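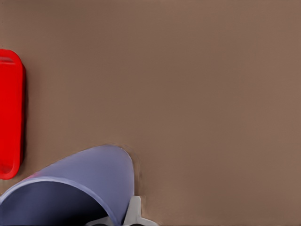 Why is a school dining hall so much louder than a classroom holding the same children?

Because the hall has more hard surface and less to absorb sound, and because people in a noisy room raise their voices to be heard over one another. The second effect feeds on the first. A modest increase in reverberation time produces a larger increase in measured level once the room is occupied.

The answer is Irina Pîrvu's, shortened. She has worked on room acoustics for 14 years, most of them at the consultancy Naltness, and a large part of her work is in halls built between the wars and refitted cheaply since. The dining hall at the Sandu school in Prulell was one of these. It has a volume of 2080 cubic metres, a plastered ceiling, a tiled dado and a floor of sealed sheet.
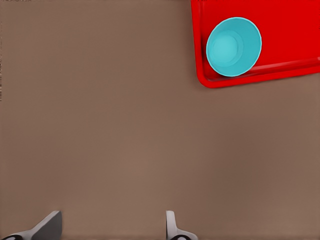

By Hatem Lamrani
28 Oct 2020

The school first asked for a survey in April, when the building was closed to pupils. Pîrvu took the unoccupied measurements then and accepted that occupied figures would have to wait.

"You can do a good deal with the room unoccupied," she says. "Reverberation time is a property of the room. You put in an impulse, you record the decay, you repeat it at several positions and average by octave band. What you can't get is the speech level at lunch, and that is the figure the staff care about."

Her colleague Virgilio Villanueva ran the measurements. He used a loudspeaker for the lower bands, where a burst balloon gives too little energy. Four source positions were used, with the microphone kept well away from the walls.

"The 125 hertz band is always the awkward one," Villanueva says. "The decay isn't a straight line. You get a steep part and then a shallow tail, and the software will fit a line through it and print a number to two decimal places. I look at every curve. If the fit is poor I write that in the report."

At Sandu the long decays were in the middle bands, where most of the energy in speech lies. Pîrvu traced this to the ceiling. An earlier contractor had painted over a porous acoustic plaster with ordinary emulsion, at least twice by her reckoning, and the pores had closed.

"It's the commonest fault I see," she says. "The plaster still looks right. The drawings say it absorbs. Somebody has rolled paint over it and the absorption has gone. Stripping it costs more than hanging something underneath."

The proposal was for 49 suspended panels of mineral wool made by Gistetti, hung clear of the plaster so that both faces are exposed. Villanueva would have preferred thicker panels for the low bands. The ceiling fixings would not carry them without a structural check, and the budget did not cover one.

Traian Hodoroagă, the site manager, had a different concern. Dining halls are cleaned with a lot of water, and steam comes through from the servery whenever the shutter is up.

"I asked what happens when they get greasy," he says. "Nobody had an answer the first time. They came back with a facing that can be wiped, and a drawing showing the row nearest the servery moved back."

Pîrvu concedes the point. A wipeable facing is a thin film, and a film reflects some of the high-frequency sound which bare wool would absorb. She reran the calculation with the manufacturer's data for the faced version, and the result still met the target she had set.

She is less confident about chairs. The ones at Sandu have lost most of their feet, and impact noise from furniture is not touched by reverberation alone. She put new felt feet in the report as a separate item, with a price beside it. The school has approved the panels. The feet are down for next year.

Does she eat in places like this herself?

"I take the seat by the curtain."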